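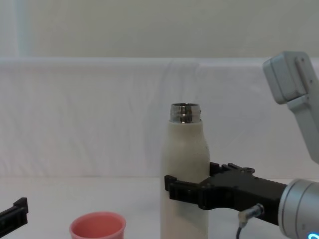

## Get the funk out of an insulated bottle

I love this one! Two teaspoons of baking soda, hot water right up to the neck, and leave it overnight with the lid **off**. Next morning, rinse it twice and give the inside a good scrub with a long brush.

Don't skip the threads, by the way. Coffee gunk loves those little grooves, and an old soft toothbrush gets right in there (so satisfying).

- Pry the rubber ring out of the lid and wash it separately.
- Tea stains? Plain white vinegar for an hour, then rinse.
- No bleach on stainless steel.
- Dry it upside down on a rack, and store it open.

Mabli Kneath gave me the toothbrush trick in January and I've used it on every bottle since!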